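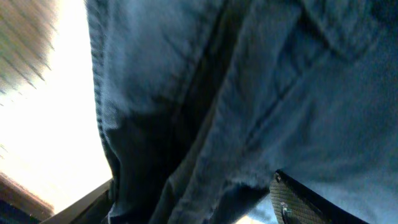

Ebuka Effiong reckons I should send it back before the trial month is up and spend the money on a person. Fold your own jeans, he says, and that came before I'd even got my coat off. He may be right. I'm not telling him.

Tuesday, late. Tea gone cold. Writing this quick because the review is due at Janbridge and my notes are all over the place.

So. The Flekow kit. Two arms, rail, the three cameras, software. 1817 for the lot, or 151 a month if you rent, and the rental one comes with the support line. I'd say rent. Support line is Fatima Okeke, as far as I can tell, just her, she rang back twice today and both times knew the answer straight off. Setup was all morning. Manual says under an hour. Page nine has the clip drawing the wrong way round and page ten is the same drawing again, bigger.

Denim is the trouble. I knew it would be. Thick, stiff, holds whatever shape you dropped it in, and the fingers get a pinch of hem and then a pinch of nothing. Tried it with slower closing (setting 3). Better. Tried setting 2, too slow to bear, went and did the washing up. The pads do seem grippy enough, I'll give them that, pulled at one with my thumb and it didn't budge. But if it takes hold through two layers at once you've had it, the whole lot comes up in a lump.

Shorts fine. Shorts very nearly good. Must say so in the write-up, I tend to only put the moans in.

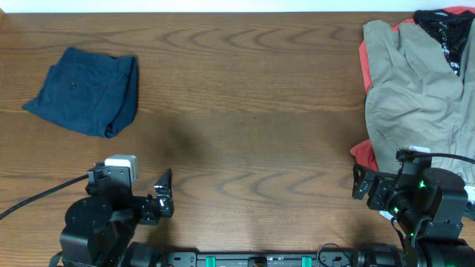

Navy shorts folded, pile still to go.

Fatima says leave bare table between the folded stuff and the heap, more than you'd think. I'd had them too close this morning and it kept going back for things it had allready done. Moved the heap right over to the side. Also she says don't mix black and navy in one go, it muddles them under a ceiling bulb. Have not tested that properly. Put it down as "according to the makers".

Noise: less than the fridge. Smell: a bit, when new, gone by lunch. Cables: too short on the left, too long on the right, no idea why. They want 487 for the longer training pack, which is more lessons on more kinds of clothes, and I can't see a normal household paying that. A small laundry might. The Nwachukwu place by the station might, they do hotel sheets, though sheets aren't even in the pack. Ask.

Millitz do a rival one for 1000, single arm. Had it here in the spring. Hopeless with sleeves, you can't do a sleeve one handed, I can't and I've had years at it. So the second arm is worth the extra, that's my line for the opening I think. 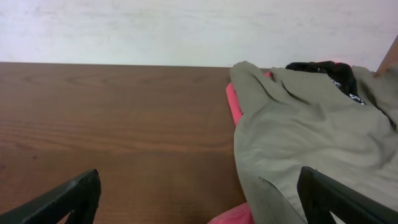
Or open with the price and get it over with. Editor likes a price up top. Then setup, then the shorts, then denim, then Ebuka's remark if he'll let me use it. He will, he'll want his name spelt right.

Still to do: trousers, the soft sort. Anything with a hood. Power draw over a full day, need to find the plug meter, last seen in the shed. Ring Fatima re the page nine drawing, they should no about that. And ask if you can pause half way through a fold and pick up again, becuase the postman came and I had to hit stop and it made me start the whole run over.

Score so far, six. Might go to seven if it does the trousers. Bed.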